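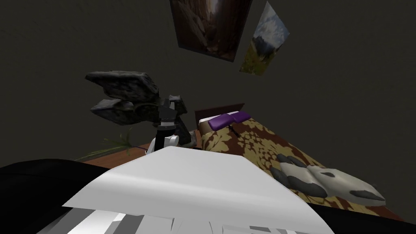
A simulated bedroom in the Grollitz collection, viewed from the robot's own body. The bed is made, which puts the room ahead of most real ones.

Grollitz (demonstration collection)

Grollitz is a collection of recorded household tasks performed by a simulated robot in simulated rooms. It was released in March 2020 and is used to train learning systems that are meant to copy what they are shown. The recordings, called demonstrations, are made by people steering the robot from a desk, usually while a kettle boils in a real kitchen that the robot has no access to.

Background

The project grew out of Timia, an earlier set of 400 demonstrations in which a single arm pushed blocks across a bare tabletop. Systems trained on Timia became very good at pushing blocks across a bare tabletop. Shown a tabletop with anything else on it, they generally pushed that too. Grollitz was planned as a remedy, with furniture, wall decoration and the sort of small belongings that collect in a bedroom.

Rooms are assembled in an editor named Buckley, which places objects according to rules about what may rest on what. Early versions of the rules were generous. Version 2 no longer permits a wardrobe to rest on a lamp, although a few rooms built before the change remain in the collection and have their admirers.

Collection method

An operator wears a headset and holds a controller in each hand. Movements of the controllers are passed to the robot's arms, and the software stores the joint positions, the state of the grippers and the views from the robot's cameras. A session covers up to 13 tasks, each given as a short written instruction. Operators are asked to work at a natural pace, a request that tends to produce the least natural pace of which a person is capable.

Gripper views are stored beside the body view. They show a good deal of whatever the fingers are near and very little of anything else, so the two are normally used together. 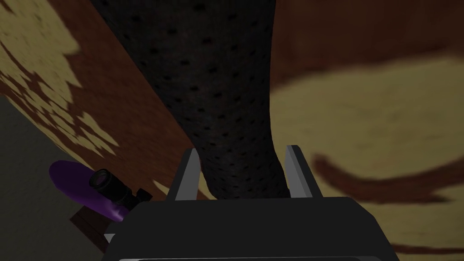 According to Conorero, the close views are where a learner picks up most of its bad habits, and any set that leaves out the operator's hesitations is teaching confidence without the skill to go with it. The Grollitz handbook takes the same position at greater length. Pauses, second attempts and changes of mind are kept in the recording provided the task is finished. Trimming is allowed only at the beginning and the end, where operators are apt to be adjusting the headset or discussing lunch.

Labeling

Each demonstration carries its instruction, a mark for success or failure, and a free-text note. The notes were intended for technical remarks. In practice they range from "left wrist slow to respond" to "I hate this drawer," and a later attempt to sort them by subject was abandoned in May with the drawer comfortably in the lead.

Failures are kept in a separate folder. Some users train on them as examples of what to avoid. Others have trained on them by accident, with results described in the project's correspondence as "faithful."

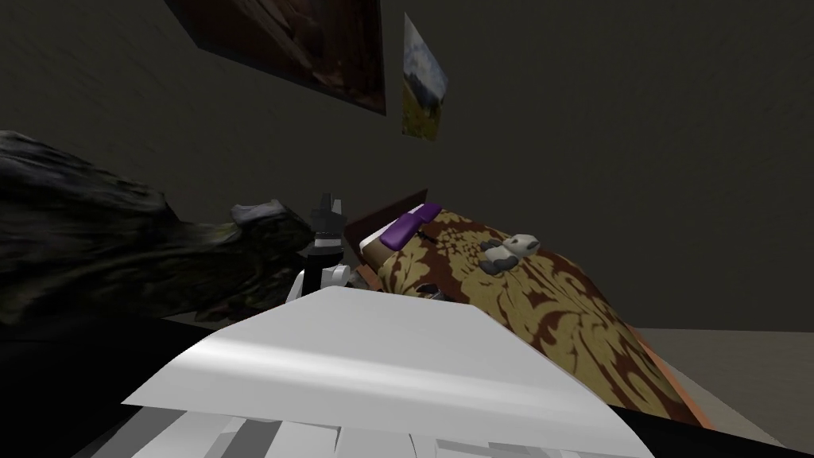

Body view with one gripper near the head of the bed and a plush panda lying on the bedspread.

Use and criticism

The standard release holds 500 demonstrations, a figure that looked large when it was chosen. Complaints about the collection fall mostly on its tidiness. Simulated cloth behaves better than the household kind, dust is absent, and no one ever walks in to ask what is going on. Systems that do well in Grollitz rooms often need further demonstrations from a physical robot before they can be trusted with a real shelf, and then preferably a low one.

A second complaint concerns the operators themselves. Many of the demonstrations come from the same few people, and learners have been found to reproduce personal mannerisms, among them a small backward flinch before every grasp. The handbook now recommends changing operators between sessions. It also suggests that operators watch their own recordings, an exercise few have asked to repeat.

See also

Timia
Buckley (room editor)
Learning from demonstration
Teleoperation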